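그리퍼 고르는 데 걸린 한 철, 클룰로브 시험실 담당자 인터뷰

올덤에 있는 클룰로브 시험실은 3월부터 양팔 로봇에 달 그리퍼 두 종을 비교하고 있다. 하나는 에이트킨 제품이고, 다른 하나는 보네트데일에서 받은 시제품이다. 지금까지 집기 시도는 모두 2862회다.

담당자는 얇은 물건부터 이야기했다. "상자나 테이프는 어느 쪽을 써도 큰 차이가 없습니다. 펜이 문제예요. 손가락 끝이 상판에 닿기 직전까지 내려가야 하는데, 1밀리만 높아도 헛집습니다."

실패로 기록된 186회 가운데 대부분이 펜이었다고 한다. 손목 카메라 설정도 손을 봤다. "팔이 움직이는 동안에는 영상이 번집니다. 노출을 줄이면 덜한데 그러면 화면이 어두워지고, 나무 상판에 반사까지 생기면 펜 윤곽을 찾기가 어렵습니다."
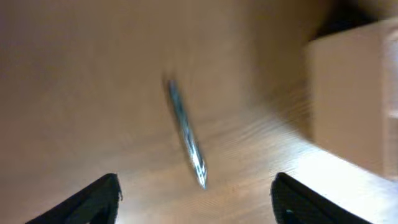 나무 상판 위의 펜과 검은 그리퍼 손가락, 이어서 양팔과 종이 상자

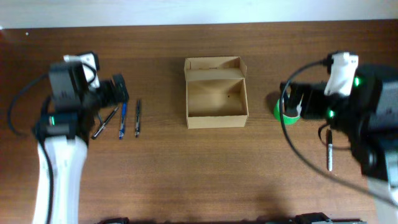 조명을 바꿔 볼 생각은 없었느냐고 묻자 그는 고개를 저었다. "현장 조명이 고르지 않습니다. 여기서만 잘되면 소용이 없죠." 대신 접근 속도를 초당 310밀리미터에서 낮추고, 집기 직전에 한 번 멈춰 다시 찍게 했다. 시간은 회당 2초 늘었다.

케이블도 골칫거리다. 그는 "손목을 많이 돌리면 선이 당겨집니다. 여유를 주면 이번에는 작업대 위로 늘어져요"라고 말했다. 고정 위치는 아직 정하지 못했다.

어느 제품이 나은지는 답을 미뤘다. 에이트킨 쪽은 힘 조절이 고르고 보네트데일 쪽은 손가락 교체가 빠르다는 정도만 말했다. 다음 시험에서는 손가락 끝에 붙일 고무 패드의 두께를 비교한다.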